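Drustent Wildlife Garden – Visitor Questions
Last updated November 21, 2023

When are you open?

The garden opens every day at 10 am from the start of June to the end of the summer holidays, and at weekends only for the rest of the season. Last entry is an hour before closing. We shut in high winds as the woodland path runs under old beeches. If the forecast looks bad, check the notice on our home page before setting off.

Do I need to book?

Not for a normal visit. Groups of more than six should book at least a week ahead so that we can keep a parking bay free. School groups use a separate form, which the office will send on request.

How much does it cost?

Prices are on the tickets page. Under-twos go free, and so does one carer accompanying a disabled visitor. Tickets are valid for the whole day, so you can leave for lunch and come back. Keep your receipt.

How do we get there?

By car, follow the brown signs from the Stenero road and turn left after the chapel. Sat navs often send people to the farm entrance, where there is no way through and not much room to turn. The bus from Stenero stops at the bottom of the lane, and the walk up takes 15 minutes, all of it uphill.

Is there parking?

Yes, there are 40 spaces on gravel, and two more by the gate for blue badge holders. Coaches must drop off in the lay-by and park in the village.

What animals will we see?

The aviaries hold mostly finches, owls and a pair of white storks. There are also tortoises, red squirrels and the otters, who have the large pool next to the waterfall. The squirrels are easiest to see in the first hour. In warm weather the owls sleep for most of the day.

What time are the otters fed?

At 11.30 and again at 3.30. The keeper's talk goes with the afternoon feed only. Please don't throw anything into the pool, including fish you have brought yourself.

Can I bring my dog?

Only assistance dogs are allowed past the ticket hut. There is a shaded field beside the car park where dogs can be walked on a lead.

Is the garden suitable for wheelchairs and pushchairs?

The lower garden, the aviaries and the café are level. The path to the viewpoint has steps in two places and no other route round – we are looking at a ramp for the first set. One wheelchair can be borrowed from the ticket hut.

Is there somewhere to eat?

The Gromico café is by the exit and sells hot food until 2.30, then cakes and drinks. You are welcome to eat your own food on the lawn, but not at the café tables.

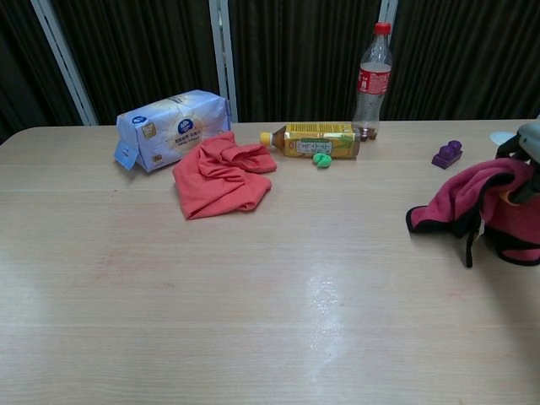 Table and curtain, with a plastic bottle standing.

Can we hire a room for a party?

Yes. The Shim Room can be booked for mornings or afternoons outside the school holidays. Bring your own decorations and take them home with you. Balloons are not allowed anywhere on site, as the storks will eat the scraps.

How old is the garden?

It was planted as a private garden and opened to the public in 2000. The otter pool was added later.

Who do I contact about lost property or a complaint?

Write to Kyung-tae Min at the garden office, or leave a note at the ticket hut. Lost property is kept for one month.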